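Supplements & Vitamins

Started reading the backs of vitamin D bottles after my doctor said my level was low. A few notes, in case you are in the same spot.

Vitamin D3 and D2 are both sold over the counter. D3 is the one I was told to buy. The front label often just says "Vitamin D," so turn the bottle around and look for the word cholecalciferol.

The one I ended up with is the Kenent softgel, 2,000 IU, 100 to a bottle. One a day, so a bottle gets me past three months.

I had a bottle from Ement before that. It was also 2,000 IU, but you had to take two to get it. Check the serving size before you compare prices.

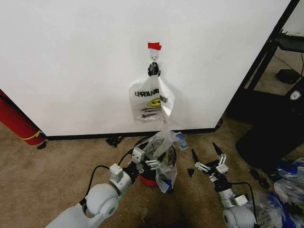
Vundham Ortuño
Staff writer, vitamins and minerals

Vitamin D is fat-soluble. I take mine with lunch or dinner, whichever has some oil or butter or eggs in it. Before this I was taking it first thing with black coffee.

People over 70 are usually given a higher daily target than younger adults. If you are buying for a parent, ask their doctor for the number and don't go by your own bottle.

More is not better with this one. The body stores it, and too much over time can push your calcium up. Add up what is in your multivitamin and your calcium pills first – most of them already have some D in them.

Food does a little. Salmon, sardines, egg yolks, milk with D added. I eat fish maybe twice a month, so that was never going to cover it for me.

Tell the pharmacist if you take water pills, steroids or anything for your heart. Some of those don't mix well with extra D or extra calcium.

Softgels get sticky in a hot car. Mine stay in the kitchen cabinet now, away from the stove.

I get my blood checked again in September. Same lab, same test – 25-hydroxy vitamin D, if you want to know what to ask for. Will post the number when I have it.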